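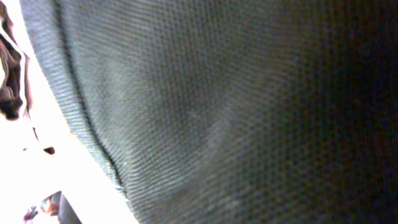

The scan numbers look great. Do they mean anything?

May 24, 2023

We got a case study in the mail from Majumder, the design shop over in Bresinville, and a few of you wrote in to ask what we made of it. The short version is that we like the design work a lot and don't believe the results page. The long version follows, and it's mostly about QR codes.

The client was Closby, the regional home goods chain. The job was a spring mailer: a folded piece on uncoated stock, nice weight, with a big square code on the back panel and the line "Your spring starts here" printed over it. Dallberg did the printing, and if you've handled anything off their presses you know it was going to look good. It does. The blues are deep without going muddy and the fold lands where it should. Whoever picked the typeface for the inside spread deserves a raise.

Then you get to the page with the chart on it. Scans are up, way up, compared with the fall mailer. There's an arrow. The arrow is orange and takes up most of the page, and under it sits the claim that the campaign "drove deep engagement across the full customer journey."

We have questions about the arrow.

First, the fall mailer had its code tucked into the bottom corner of an inside panel, at a size you'd need to hold right up to your face. The spring one is the size of a coaster and sits on the outside, where the mail carrier can scan it. If you make a thing much bigger and move it to the front, more people will point a phone at it. That's a fair result and it says something useful about layout. It says very little about spring, or journeys, or whether the headline was any good.

Second, what is a scan? The case study doesn't say. Depending on the service behind the code, one curious person can be counted every time they open the link, and that includes the time their phone lost signal in the kitchen and they tried again. Some services also count the little preview a phone pulls up before anybody taps. And then there are the people at the agency, the people at the client, and the people at the printer, all of whom scan the code on proofs, on press sheets and on the finished piece to make sure it works. They should! We've seen a code go out pointing to a staging page with a password box on it, and the only cure for that is scanning early and often. But those scans belong in a separate pile, and we've sat in enough wrap-up meetings to know they rarely get one.

We ran a small mailer of our own last August, mostly to promote the fall workshop, and went back through the log afterward. The dashboard said 100 scans. Take out our own phones, the repeat visits and the test runs from the print shop, and it came down to 12 people who looked at the page for longer than it takes to close it. We'd been pretty pleased with ourselves before we did that.
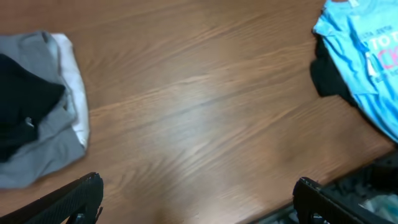 Gray and white clothing on a brown wood table.

Third, and this is the part that bugs us most, the Majumder write-up never gets around to what people did once they landed. The page behind the code was a microsite. It has a video header that took its time loading on our office connection, then a quiz about what kind of spring person you are, then a coupon. To reach the coupon you had to finish the quiz and hand over an email address. How many made it through? The write-up talks about "time spent," and sure, there would be time spent. We spent a good bit of time ourselves looking for the skip button.

A coupon is the easiest thing in the world to count. It gets used at the register or it doesn't. When a case study for a store mailer with a coupon in it has nothing to say about coupons used, we start to wonder who made that choice. Maybe the client asked for those figures to stay private, which happens all the time and is their right. In that case a single line saying so would have done the job, and we'd have shrugged and moved on.

Now, in fairness. Nobody writes a case study to win an argument with a newsletter. They're sales pieces. The next client flips through, likes the folds and the color, sees an arrow going the correct direction and picks up the phone. We've written plenty of them ourselves and there are at least 2 on our old site we'd be happy to see disappear. One of them uses the phrase "moved the needle" without ever saying which needle.

And we do think codes in print can earn their space. A seed packet that links to planting dates for your area, a bike rack box that links to the video of somebody putting the thing together, a museum ticket that links to the map. In each of those the person holding the paper already wants something, and the code gets them to it faster than typing would. Where we lose faith is the code that promises nothing in particular. "Your spring starts here" could lead to a sale, a song or a survey. People have been burned by that enough times to be careful, and they should be, given how easy it is to stick a bad code over a good one.

So if you're planning a mailer for the fall, and from the inbox it sounds like plenty of you are, here's what we'd ask for before anyone opens a layout file.

Say what's behind the code, in plain words, right next to it. "20% off bedding" beats anything clever.

Use a separate code for proofing. It can point at the same page. Kill it the day the job ships and your numbers are clean from the start.

Print a short web address under the square. Some folks won't scan, some have a cracked camera, and typed visits are worth knowing about too.

Send people straight to the thing you promised. If you must have a quiz, put it after the coupon and see how many takers you get. (We have a guess.)

Split the run if the client will let you. Half with the big code on the outside, half with a small one inside, same offer, same page. Dallberg will do this for a plate change, and other shops in the area should be able to as well. Then you'd know something about size and placement that you could repeat in front of a client with a straight face.

Decide what counts before the piece mails. Write it on a sheet of paper, have the client sign off, and stick to it when the dashboard starts looking exciting. We'd pick coupons used. You might pick store visits or calls. What we wouldn't pick is scans alone, and we'd think hard about any partner who did.

One reader told us this was all a bit sour for a piece of mail with tulips on it. Could be. The tulips are lovely — the inside spread is going up on our wall next to the old Closby catalog covers, and we mean that as a compliment to everybody involved. We'd still like to know about the coupons. We've written to Majumder to ask, and if they send us anything we're allowed to print, it'll go in the next issue along with the letters about envelope windows, which we ran out of room for again this time.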